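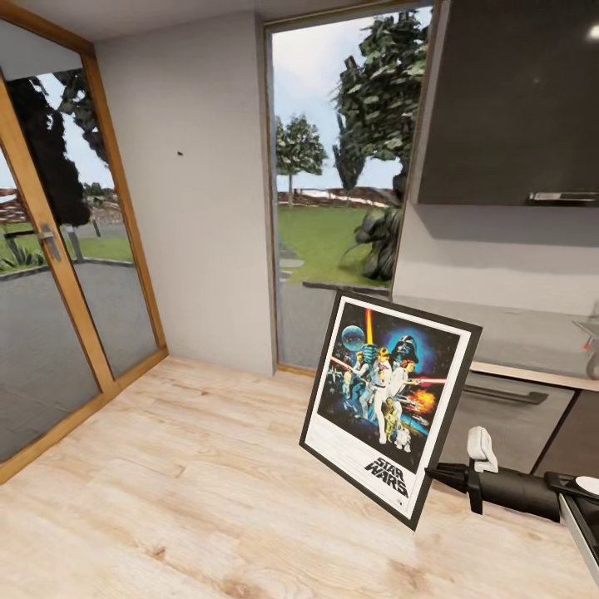 I have a theory that the movie you loved at nine is the one you should stop rewatching. I know, I know. Hear me out!

Last October my brother-in-law Esben Zoëga got it into his head that we should do the whole saga in order, one movie every Sunday, with chili. I was all in. I bought the good chips. And somewhere in the second week I caught myself looking at my phone during a part that used to make me hold my breath, and I felt like I'd forgotten an old friend's birthday.

The movie was fine. What I'd been carrying around all those years was the Olgate, our old theater on the hill, with the sticky carpet and 26 rows of seats that pinched your legs. My dad let me have a large soda. I talked about it all the way home and he drove the long way so I could finish. You can't stream that – believe me, I've tried, and I have the subscriptions to prove it.

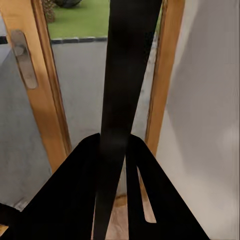

So when people get mad about a sequel, or a recut, or whatever the latest thing is, I get a little impatient with them. Somebody on the Trolirero boards wrote a post of 1,537 words on why the new ones had wrecked his childhood. I read the whole thing (slow day at work) and kept wanting to ask him who he saw the first one with. My guess is that's a better story.

Esben thinks I'm being a grump. He's seen his favorite maybe a hundred times and says it gets better, and he cries at the same spot every time, so what do I know. Maybe some people wear a thing in and some people wear it out.

We did finish, by the way. I skipped one week and told him I had a cold. These days we pick movies neither of us has seen, and a lot of them are terrible, and we talk about them all the way to the car.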